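# Mind the Crisps

*A house code for kitchen robots runs to more pages than most cookbooks, and has rather more to say about sleeves*

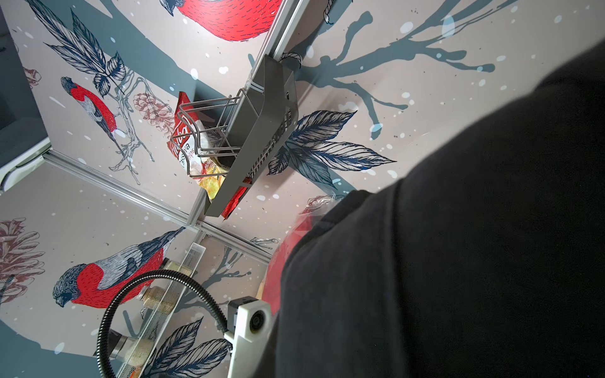
*Inside the tall cupboard: sleeved arm, wire basket, spice rack and bullfinches.*

The first rule in the Niststead kitchen code is that the arm must be wearing its sleeve. The second is that the person must be wearing shoes. I had expected something grander from a document that took four months to write and which its authors refer to, without smiling, as the Sterari Code, after the project that paid for the biscuits.

Niststead is a test flat above a row of shops, fitted out by a small firm called Kudadon to find out what happens when you ask a robot to put the shopping away. It has a sink, a hob, a sofa of no great comfort and a pantry papered with red-breasted bullfinches in falling snow. The paper was there because someone liked it. It now has a section of its own in the code, of which more later.

Robots in factories have had rules for decades, and most come down to a fence. Keep the people on one side and the heavy moving thing on the other, and put an interlock on the gate. Kitchens are poorly supplied with fences. The person who wants a biscuit and the machine that is tidying them will want the same cupboard at the same moment, and one of them has not read the manual. In my experience it is both.

So the code begins with what it calls approach. An arm may go into a cupboard at no more than the slow setting, and must come out by the way it went in. It may not hunt. If the thing it came for isn't where it should be, it is to stop, withdraw and ask, which puts it well ahead of everyone in my family.

Then come the sleeves. A covering goes over the joints so that there is less for fingers, cuffs and tea towels to get caught in. Kudadon's is black and wrinkles a little, like a good sock. The code wants it checked every morning for tears and washed when it smells, and the phrase 'when it smells' survived two rounds of comments from people who would have preferred a number.

Cables get three pages. The worst thing in a narrow cupboard, I was told, is a loop. Any conduit running to the camera has to be long enough to let the arm turn and short enough not to lasso the paprika. The prescribed test is to sweep the arm past a rack of glass jars 1,000 times and write down each contact. The first arrangement of cable touched a jar on sweep 2, and that was the end of that arrangement. Spices are left in for the test, with lids on, after one early trial with the lids off that is recorded in the log by the single word 'cumin'.

Crisps have an annex. A bag of crisps is the enemy of the orderly mind: it is light, shiny, mostly air and a different shape each time you look at it. Grip it gently and it slides. Grip it firmly and you own a bag of crumbs. Annex C says that soft packets in wire baskets must be lifted from above, clear of the wires, and that a packet which resists is to be left alone. Of 3,445 logged lifts at Niststead, 1,370 were of crisps, and I would like to know who ate them. The log is silent.

Which brings us to the birds. Patterned walls are thought to be bad manners in a test kitchen, as a camera can take a printed pine cone for a thing on a shelf and reach for it. Kudadon's first draft told households to use plain paint. The reply from Papadopoulos, the consultancy brought in to pick holes, ran to one line: people have wallpaper. The clause was turned round, and a system must now show that it can work in front of leaves, branches and birds before it may be called fit for the home. I think it is the best sentence in the code, and it has a bullfinch in the footnote.

There are gaps. The code has little to say about pets and less about toddlers, both promised for the next edition in September. It says the stop button must be within reach of a seated adult – sensible – and then fails to say where that adult is sitting. The section on privacy asks that cameras look only at the job, a fine idea until the job is the cupboard where you hide the good chocolate.

Still, I came away fonder of it than I had meant to be. I have since put the shopping away at home under Niststead rules, going in slowly and coming out the way I went in. It took forty minutes, and I left the crisps on the worktop under Annex C.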